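The transfer window has closed for another season, and I have been asked by several readers to set out my view of the business conducted by Medeiros. I do so as a supporter of long standing and as a former member of the club's registration office. The opinions that follow are my own.

The departure of Osvaldo Lins was confirmed in February. He leaves after 271 appearances, most of them at left back, and his contract was allowed to expire without an extension being offered. The club's statement thanked him for his service and wished him well at Dudora, where he began his career and where he has now signed for one season. It was a brief statement, and I believe a player of his standing was owed a longer one.

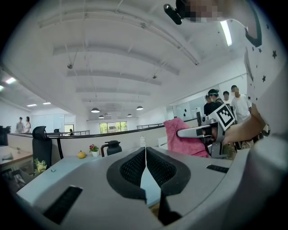 ## The question of age

Lins is 38. Much of the public discussion has treated that figure as the end of the matter. I would ask readers to consider his record over the past two seasons, during which he missed four league matches, one of them through suspension. His pace has declined, and he has compensated by starting his runs earlier and by defending closer to the center backs. Opposing wingers still prefer to attack the other side of the field.

The manager, Gervásio Guimarães, has spoken of the need to give younger players a clear path to the first team. This is a reasonable policy and I have supported it in previous posts. My concern is with its timing. The intended successor has made nine senior starts, and there is at present no experienced cover behind him. An injury in the opening month would oblige the club to use a midfielder in the position, as it did during the cup match at Nindia. Those who attended will remember the second half.

## What Dudora receives

Dudora finished eleventh last season and conceded 60 goals, a large share of them from crosses. Their head coach, Felicidad Umali, has made no secret of her wish for a defender who will speak during matches. She has obtained one. Lins captained Medeiros on 156 occasions, and anyone who has sat in the lower rows of the east stand can confirm that he is seldom silent.

There is also the matter of set pieces. Lins has taken corners from the right with his left foot for the whole of his professional life, and the delivery remains very good. Dudora has tall forwards and has scored few headed goals. I expect this to change before the winter break.

It has been suggested that the move is sentimental. The player grew up a short distance from the stadium, and his return has been warmly received in the town. Ticket sales appear to have benefited. I see no conflict between a sentimental decision and a sound one, provided the wages are sensible, and I understand that they are.

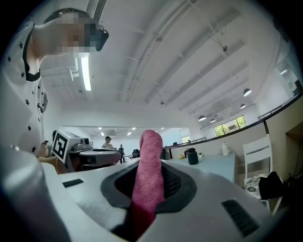

*With the pink towel, before the season starts.*

## Replacements

Medeiros has made one addition in defense, a loan from Lellel with no option to purchase. The player is right-footed and has appeared mainly in a back three. Rosângela Pimentel, writing in the supporters' newsletter, described the arrangement as prudent. I have great respect for her judgment, but I cannot agree in this instance. A loan without an option leaves the club in the same position next summer, with one year less in which to plan.

I would have preferred a one-year extension for Lins on reduced terms, with a limited number of starts and an agreed role in training the younger defenders. I am told by people whose word I trust that he would have accepted such an offer. It was not made.

## Correction and upcoming posts

In my previous post I stated that Lins made his debut for Medeiros as a substitute. Nayara Toledo has written to inform me that he started the match and was replaced after an hour. I am grateful to her, and the text has been amended.

The next post will consider the goalkeeping position, on which I have received a considerable amount of correspondence. Comments on the present post will remain open until the first league match has been played.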